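**Nastberg students take hand-held gripper to Prendergast Cup**

NASTBERG, June – The robotics club of Pellier Technical School will bring its own hand-held gripper to the Prendergast Cup, a competition for student teams. This is the second year that the club takes part.

The tool has the name Zornarine. A person holds it in the hand and uses it to pick up small things, and the club records these movements to teach its robot arm. Until now the students have made 2497 recordings, all of them after lessons. The work has been divided between 2 groups, one for the mechanical parts and one for the software.

"In our first version the fingers did not close evenly, and we lost many weeks with this," said Paora Hollis, teacher of the club. "The students made the drawings again from the beginning. I gave advice only when they asked me, and they did not ask very often."

The competition will receive 54 teams. Each team must show its robot sorting kitchen objects into trays, and after this the students answer the questions of the judges. Last year the Pellier team got 69 points and did not reach the final. The club hopes for a better result, but it also wishes to share its drawings with other schools. The files will be free to download after the competition.

Families and neighbors are invited to an open afternoon in the school workshop, starting at 3 p.m. Visitors may try the gripper themselves. Schools that want to receive the drawings can write to the club through the school office in Nastberg.
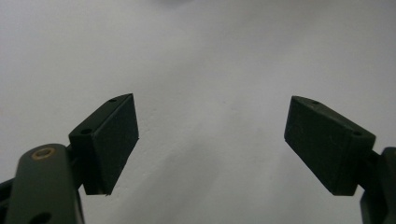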